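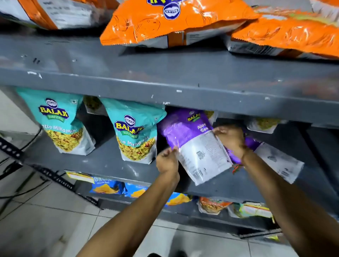

Bruvinik Regal-Kit für Beutelware: taugt das was?

Startseite Forum Greifer & Handling Marktplatz Mitglieder Suche Anmelden

kantenfilter
16. Juli 2023

Moin zusammen,

ich soll für einen Kunden eine Einschätzung zum Regal-Kit von Bruvinik abgeben. Der Kunde betreibt einen indischen Lebensmittelladen mit kleinem Lager und hat viel Beutelware auf Metallregalen: Chips, Mischungen, Nüsse. Es geht ums Vorziehen, Drehen und Kontrollieren. Beutel aus dem Fach nehmen, so kippen, dass die Rückseite lesbar ist, Barcode und Datum erfassen, zurückstellen. Auf dem Bild seht ihr den Griff von Hand, an der lila Packung im mittleren Fach. Der Barcode sitzt dort unten auf dem weißen Rückenteil, direkt neben den Fingern der linken Hand.

Zum Kit gehören laut Angebot ein Leichtbauarm auf fahrbarem Sockel, ein Parallelgreifer mit weichen Backen, eine Kamera am Handgelenk und die Software. Die Software läuft im Abo für 149 Euro im Monat, der Arm wird gekauft oder gemietet. Ein zweiter Arm kostet extra.

Meine Fragen:
- Hat jemand das Kit mit weichen Beuteln im Einsatz, also ohne Kartons?
- Reicht ein Arm fürs Kippen?
- Wie gut kommt die Kamera mit glänzender Folie klar?
- Wie lange dauert das Einlernen eines neuen Artikels?

Danke vorab.

Rolf_Handling

Ich hatte das Kit im Februar leihweise in der Werkstatt. Kurzfassung: Kartons und Dosen gut, Becher gut, Beutel durchwachsen.

Wir haben 104 Griffe an Chipsbeuteln protokolliert, alle aus einem offenen Regal mit genug Luft nach oben. Solange der Beutel frei stand, war das in Ordnung. Probleme gab es, wenn zwei Beutel hintereinander steckten und die Kante des hinteren unter dem nächsten Boden klemmte. Dann nimmt der Greifer beide oder zieht den vorderen schief heraus. Der rechte lila Beutel auf deinem Bild steckt genau so drin, mit der Kante unter dem oberen Brett. Daran wäre unser Aufbau vermutlich hängen geblieben.

Einlernen: pro Artikel eine knappe Stunde, wenn man weiß, wo man klickt. Beim ersten Mal einen ganzen Vormittag. Die Anleitung ist dünn, vor allem das Kapitel zur Griffkraft.

m.brandauer

Ein Arm reicht fürs Kippen nicht. Bei deinem Bild hält die linke Hand unten links an der Ecke und die rechte oben rechts am Rand. Das ist ein Diagonalgriff, damit bleibt die Fläche dazwischen einigermaßen glatt. Mit einem einzelnen Parallelgreifer hängt der Beutel an einer Stelle und knickt. Dann liegt der Barcode in einer Falte und die Kamera liest nichts.

Wer das ernsthaft machen will, braucht zwei Arme, und dann stimmt die Rechnung für einen einzelnen Laden nicht mehr.

Rolf_Handling

@m.brandauer Sehe ich anders. Man muss den menschlichen Griff nicht nachbauen. Wir haben den Beutel oben an der Schweißnaht gefasst und hängend vor die Kamera gedreht. Der Inhalt rutscht nach unten und spannt die Folie. Lesequote war für uns brauchbar, mit zweitem Versuch sowieso.

m.brandauer

Hängend drehen setzt voraus, dass du den Beutel komplett aus dem Fach bekommst. Bei engen Fächern kommst du an die obere Naht gar nicht heran. Schau dir an, wie weit das obere Brett nach vorn geht. Mit dem Bruvinik-Handgelenk samt Kamera fährst du da gegen die Vorderkante. Die sieht ohnehin schon angeschlagen aus.

Rolf_Handling

Handgelenk um 90 Grad drehen, Kamera nach unten, dann geht es. Ist im Menü etwas versteckt. Gebe dir aber recht, dass es bei vollen Fächern eng wird.

fritz_k

Blöde Frage von einem, der nur mitliest: Warum nicht einfach Handscanner und eine Aushilfe? Der Griff auf dem Bild kostet einen Menschen keine Mühe.

kantenfilter

@fritz_k Keine blöde Frage. Der Kunde hat Handscanner. Gewünscht ist ein Durchlauf außerhalb der Öffnungszeiten, bei dem das Datum jeder Packung erfasst wird. Bisher wird das stichprobenweise gemacht. Ob sich das rechnet, will er von mir wissen. Ich bin da offen.

@Rolf_Handling Wie wurde die Griffkraft eingestellt? Fester Wert oder pro Artikel?

Rolf_Handling

Pro Artikel. Der Standardwert ist für Kartons gedacht und für Chips zu hoch. Wir haben die Kraft so weit runtergenommen, bis der Beutel anfing zu rutschen, und dann wieder eine Stufe rauf. Für schwere Mischungen braucht man mehr als für Chips, obwohl die Folie gleich aussieht. Das merkt sich die Software im Artikelprofil. Profile kann man kopieren, das spart Zeit bei gleicher Beutelgröße.

Pluvico_Nutzer

Ich werfe mal die Saugvariante von Pluvico in die Runde. Das ist ein Faltenbalgsauger mit eigener Pumpe, passt mit Adapterplatte an den Bruvinik-Arm. Wir setzen den bei Beuteln mit Trockenfrüchten ein. Vorteil: man greift von vorn auf die Fläche und braucht seitlich keinen Platz. Nachteil: bei faltiger Folie zieht er Nebenluft, und die Pumpe ist laut.

Bei den orangen Beuteln oben auf dem Regal hätte ich Bedenken. Die liegen flach und die Folie ist ziemlich knittrig. Die stehenden türkisen Beutel links im mittleren Fach würde ich mir mit Sauger eher zutrauen.

m.brandauer

Und wie drehst du mit dem Sauger die Rückseite zur Kamera? Der Sauger sitzt auf der Vorderseite, die Handgelenkkamera auch.

Pluvico_Nutzer

Feste zweite Kamera am Sockel. Beutel raus, Arm schwenkt, Kamera sieht die Rückseite. Das Bruvinik-Kit hat einen freien Kameraanschluss. Kamera muss man selbst besorgen, Halterung auch. Die Software erkennt sie ohne Zusatzlizenz, so war es jedenfalls bei uns.

Dudek

Ich habe bei uns in der Firma beide Varianten verglichen, Greifer und Sauger, allerdings am Arm von Sinden. Zu den Punkten aus dem Eröffnungsbeitrag:

Glänzende Folie: Tiefenbild ist lückenhaft. Wir haben das Licht seitlich gesetzt und eine Streuscheibe davor. Danach deutlich besser. Mit der Beleuchtung direkt an der Kamera wird man nicht glücklich, das gilt herstellerübergreifend.

Artikel erkennen: Verschiedene Sorten derselben Marke sehen sich sehr ähnlich. Bei dir im Fach stehen links zwei Beutel mit gleicher Farbe und gleichem Logo. Bei einem lese ich „...tto Mitha Mix“, beim anderen „...ra Mitha Mix“. Ob das zwei Sorten sind, kann ich so nicht sagen, und die Kamera vermutlich auch nicht. Deshalb würde ich mich immer auf den Barcode verlassen und die Bilderkennung nur zum Finden der Greifposition nehmen.

Unteres Fach: Dort ist es dunkel und es liegt verschiedene Ware nebeneinander. Das würde ich in der ersten Stufe weglassen.

Tempo: langsamer als ein Mensch. Wer etwas anderes erzählt, hat mit Kartons gemessen.

kantenfilter

@Dudek Danke, sehr hilfreich. Habt ihr den Sinden-Arm behalten?

Dudek

Ja, für Schachteln und Gläser. Beutel macht bei uns weiter ein Kollege. Der Sinden ist teurer in der Anschaffung, dafür ohne Abo. Bei drei Jahren Laufzeit lag beides für uns nah beieinander. Das hängt aber stark vom ausgehandelten Preis ab, deshalb nenne ich hier keine Summen.

Rolf_Handling

Zum Abo noch: Ohne Abo fährt der Arm weiter, man kann aber keine neuen Artikel anlegen. Steht im Vertrag ziemlich weit hinten. Bei einem Laden mit wechselndem Sortiment heißt das praktisch, dass man es dauerhaft zahlt.

kantenfilter

Update: Ich habe mit Ye-rin Shin vom technischen Vertrieb bei Bruvinik telefoniert. Ergebnis, soweit ich mitschreiben konnte:

- Für Beutelware wird ein zweiter Arm empfohlen, wenn die Rückseite gelesen werden soll. Im Prospekt steht das nicht.
- Schmalere Backen sind lieferbar, Lieferzeit derzeit 3 Wochen.
- Der Pluvico-Sauger ist mechanisch verwendbar, wird aber nicht unterstützt. Garantie auf den Arm bleibt bestehen, solange das Gesamtgewicht am Flansch eingehalten wird.
- Probestellung ist möglich, Mindestdauer 2 Wochen, Transport zahlt der Kunde.
- Herabhängende Kabel am Regal sollen vor dem Einsatz weg. Links läuft bei uns eins quer, das muss der Kunde umlegen.

m.brandauer

Also doch zwei Arme.

Rolf_Handling

Empfohlen heißt nicht nötig. Ich würde die Probestellung mit einem Arm machen und den Griff an der Naht testen. Den zweiten kann man immer noch dazunehmen.

m.brandauer

Kann man. Dann testet aber bitte am vollen Regal und räumt vorher nicht aus. Am halb leeren Regal klappt so etwas immer.

fritz_k

Ich bleibe bei der Aushilfe.

Pluvico_Nutzer

Falls ihr die Probestellung macht: Ich kann eine Adapterplatte verleihen, Porto gegen Beleg. Schreib mir eine PN mit dem Lochbild vom Flansch, es gibt zwei Ausführungen.

kantenfilter

PN ist raus. Der Kunde will die Probestellung, erst mal mit einem Arm und nur am mittleren Fach. Die großen Beutel oben und das untere Fach bleiben außen vor. Getestet wird mit normal gefülltem Regal, ohne vorher aufzuräumen. Wir schreiben mit, wie oft zwei Beutel auf einmal kommen und wie oft der Barcode beim ersten Versuch gelesen wird. Zahlen stelle ich hier ein, sobald ich sie habe.

@Rolf_Handling Könntest du mir dein Artikelprofil für Chips exportieren? Dann fange ich nicht bei null an.

Rolf_Handling

Schicke ich dir heute Abend. Griffkraft bitte trotzdem neu einstellen, unsere Backen waren schon etwas abgenutzt.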